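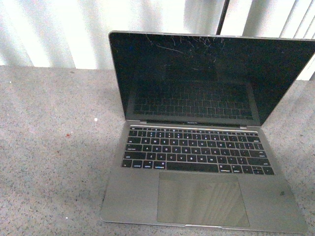 제14호 (1/6)

유리 파괴면 읽는 법, 짧게 정리함. 균열은 대체로 기점에서 멀어지면서 갈라진다. 분기점의 Y자가 벌어진 방향이 진행 방향이고, 모이는 쪽을 거슬러 올라가면 기점에 가까워진다.

2/6
검은 유리에 흰 선이 거미줄처럼 뻗은 노트북 화면도 읽는 순서는 같다. 윗테두리 바로 아래부터 본다. 다만 정면에서 본 선만으로 하중의 종류까지 판정하지는 말 것. 잔흠집과 균열은 사광으로 구분한다.

3/6
파단면이 확보되면 거울면, 안개면, 깃털면 순으로 관찰. 거울면 반지름의 제곱근과 파괴 응력의 곱은 같은 재질에서 거의 일정하다. 반지름이 작을수록 응력이 컸다는 뜻. 시편이 작으면 거울면이 가장자리까지 나가버려 측정 불가.

4/6
월너선은 볼록한 쪽이 진행 방향. 초보자가 제일 많이 뒤집어 읽는다. Signe Hviid의 Urnmont 강의 노트 81쪽 그림이 제일 낫다. 11월 개정판에서는 그 그림의 화살표가 빠졌으니 구판을 볼 것.

5/6
Karakaya 창호 시편 115장을 다시 분류하는 중. 기점이 모서리 절단면에 있는 것이 많다. 절단 휠 마모 기록과 대조해야 하는데 Skirneck 쪽 기록은 날짜 칸이 비어 있음. 요청해 둔 상태.

6/6
강화유리는 별도. 내부 인장층의 에너지로 잘게 깨지므로 기점 주변 조각이 제자리에 남아 있어야 읽을 수 있다. 현장에서는 테이프부터 붙이고 나서 떼어낼 것. 조각 번호는 뒷면에 유성펜으로. 접합유리는 앞뒤 장을 따로 기록하고, 다음 호에서 다룬다.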